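Door task in sim: headset or leader arms?

skemley_fp
Joined July 2025

So I've been stuck on the same thing for ages and I'd love some opinions. I'm steering a two-arm robot through a simulated apartment, and the task is plain enough: drive up to a paneled door, get a gripper on the lever, open it, back off. I record each run by remote control and we train on the good ones. I have 270 demos so far and I'd say a lot of them are junk (my fault, mostly).

My trouble is the tilt. Once the camera view leans over, my hands stop agreeing with my eyes and I start pushing sideways when I mean forward. Stills from the sim:

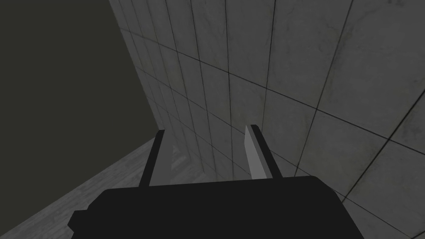
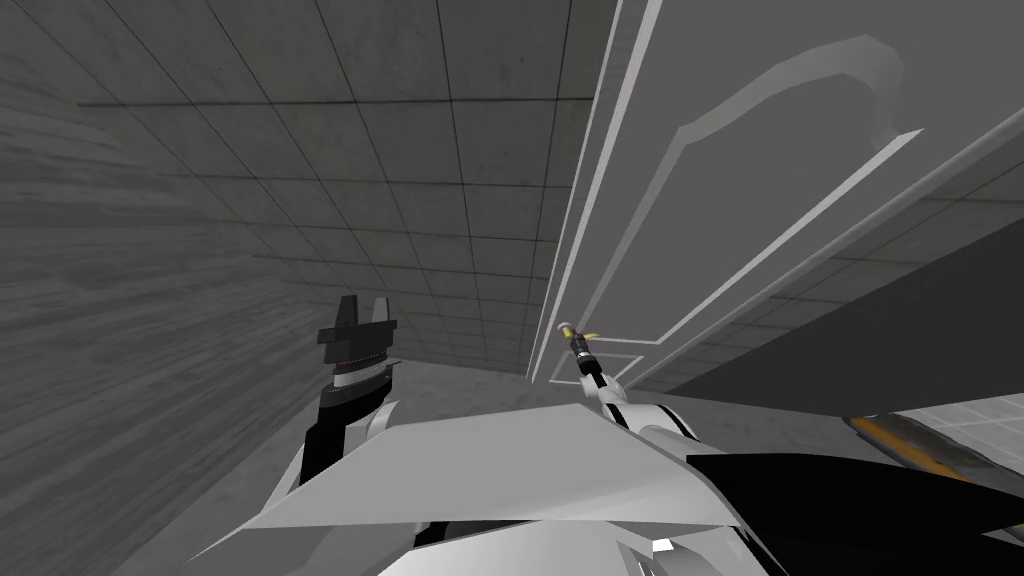
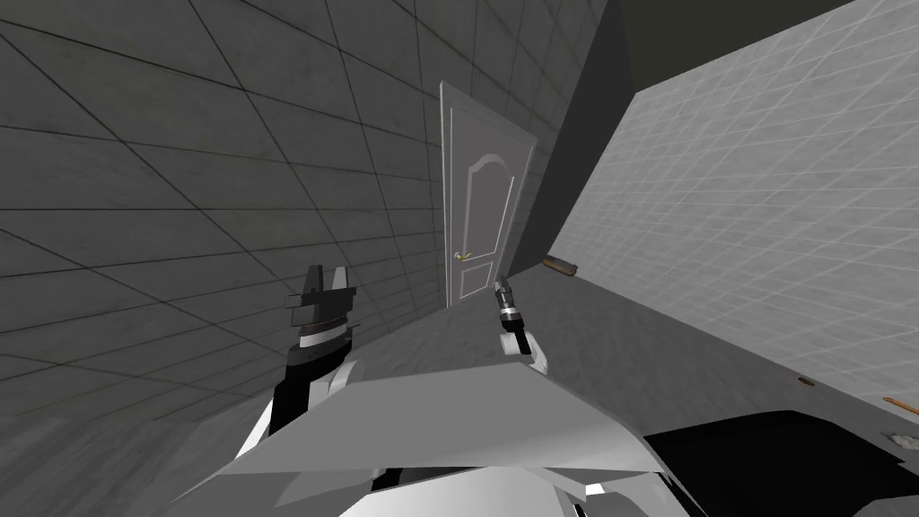 Gear and settings

I'm using a headset and two hand controllers at 10 Hz. Fletcher at our lab swears by leader arms, the little copies you move with your own hands. Are they worth the money for one door?

vilja_v
Yes! Get the leader arms. I did the Porkow drawer set with controllers first and hated every minute, then switched and my wrists finally knew where they were. You feel it when you run out of reach, too, and with controllers you just float off happily into nowhere.

jericho_e
Going to disagree with Vilja. Leader arms are lovely on a bench, but this thing has a base that moves as well, so now you need pedals or a second person. I'd fix the view before buying anything. Can you lock the horizon level in the headset and leave the recorded cameras alone?

skemley_fp
Huh, I never tried that. There's a toggle in Flanov but I figured it changed the recording.

jericho_e
Not in the version I have. Check one short run and compare before you do a whole evening of it.

pirjo.r
Also slow down near the wall. In your first picture the fingers are open and pointed right into the corner by the tiles, and from a view like that I couldn't tell you how far away anything is. I back up and come in again. Costs me a few seconds.

vilja_v
But then you're teaching it to back up, Pirjo. I'd throw that run out.

pirjo.r
I keep them! Our Kallio set had 894 runs and the ones with a recovery in them helped more than the clean ones did. Toss the ones where you're just lost.

skemley_fp
OK, level horizon first, leader arms if I'm still cranky in August. I'll stop at 400 demos and post how it goes.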